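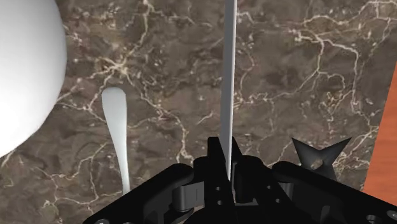
My dentist has started sending me a newsletter. So has the shop where I bought a bath mat in January, and the firm that makes my kettle would like to know how the two of us are getting along. I have had the kettle for six years. We are at the stage where we don't talk much.

I mention this as I spent last night clearing my inbox, which held 3,143 unread messages, and I came out of it with a grudge I would like to share.

The grudge is against the word "journey". Enance, who supply my broadband, wrote to thank me for being part of theirs. I pay them to bring the internet to a flat above a dry cleaner's. If there is a journey in it, it was made by the engineer, who came from Stindeck in a van and got lost twice. Bakico, who sold me the bath mat, say they are "on a mission". I have looked at the mat again with this in mind. It is beige.

My friend Emiliano Núñez used to write this sort of thing for a living and is unrepentant. He says people like to feel spoken to. I said I would like to feel spoken to when the broadband is off, at which point Enance offers me a choice of four buttons and some pan pipes. He said that was a different department.

It always is. The department that loves me has a large budget and writes weekly. The one that can mend anything is open from ten until four, and you need your reference number, which was in an email, one of the 3,143.

Compare Farías, the hardware shop at the bottom of my road. In the years I've been going there it has never once asked how it did. I go in with a broken hinge, the man looks at it as though I had brought him a dead bird, and he finds me another. He doesn't know my birthday. Last winter I was four pence short and he waved me off, and I have told more people about that than Bakico could reach with all its missions.

I don't want shops to be rude, although I seem to be happy enough when they are. I only want them to stop pretending that we've met. A receipt is a perfectly good letter. It says what I bought and what it cost, and it doesn't ask me to rate it.

I did unsubscribe from the kettle people. A page came up saying they were sorry to see me go, with a picture of a sad cartoon spout, and a short survey. An hour later they emailed to confirm that they would not be emailing.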